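Making Radio in a Town of 1210

Pekley has its own radio station again, and I could not wait to sit down with the woman who runs its morning show!

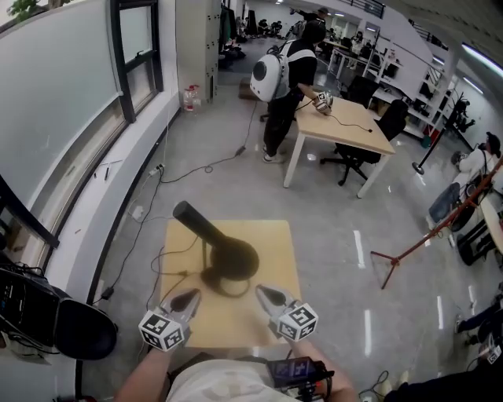 Starting from nothing

She grew up in Istden, two valleys over, and came to Pekley to teach music. The station began in August with a secondhand mixer and a list of 79 songs. "We played them in order, then backwards," she says, laughing. "People called in to complain, and that's how we knew they were listening."

Now callers are the best part of the show. They bring lost dogs, soup recipes, long arguments over the right way to stack firewood (bark up, she insists). One man read out his grandmother's letters for a whole week, and the bakery turned its oven fan off so customers could hear.

What goes on the air

Her favorite hour is the Chávez Hour, named for the street where she lives and given over to neighbors telling one true story each. She has recorded 159 of them so far. "I never cut the pauses," she says. "Someone stops to think, and you lean in closer to the radio."

I listened to four on the bus home to Plenodside and nearly missed my stop. The one about the frozen ferry is wonderful, start there!

And next? "A play, with all the sound effects done live. I've been practicing hooves."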